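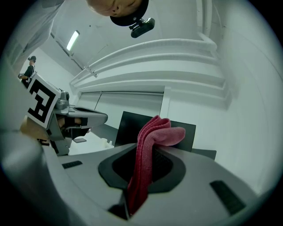 Fig. 4. Cloth and second gripper from the gripper's own camera, marker turned up and to the left.

4.3 Checking marker tracking before you trust it

The Vostero tracker will report "OK" for almost anything. Treat that word as a rumour until you've done these steps yourself. They apply to paired hand-held grippers used on soft items.

1. Start the tracker and load the calibration file for each gripper. Don't reuse last month's file, whatever the start-up screen offers.

2. Hold both grippers over the desk with the marker plates facing the head camera. Each plate has its own pattern, and the ID in the side panel must match the gripper you're holding.
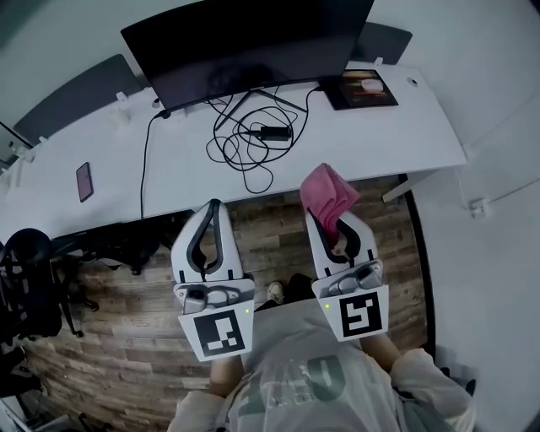

Umodbridge Manipulation Software Group – Set-up Guides

3. Tilt one gripper slowly until the marker drops out. The pose should go grey. If it keeps gliding along, the filter is guessing and you need to lower "hold time" to 500 ms or less.

4. Pinch a folded cloth and repeat step 3. Fabric can cover a corner of the marker, and the solver sometimes flips the pose when it does.

5. Open the log and search for code 609 (pose flip). More than 2 in a take means throw the take out.

Note: The smoothing option makes the plots look lovely. It also hides flips. Leave it off for this check.

Caution: Never send a recorded path to an arm on the strength of the preview alone. Tetsuya Murakami's August test set had 3,642 poses marked good, and the preview showed nothing wrong with the flipped ones.

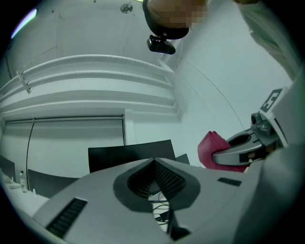
Can the planner fix a bad pose later on?
Only if the good poses on both sides are close together in time. Over a longer gap it draws a smooth line through space and calls that a grasp – record the take again.

6. Save the log beside the take and put your initials in the notes field.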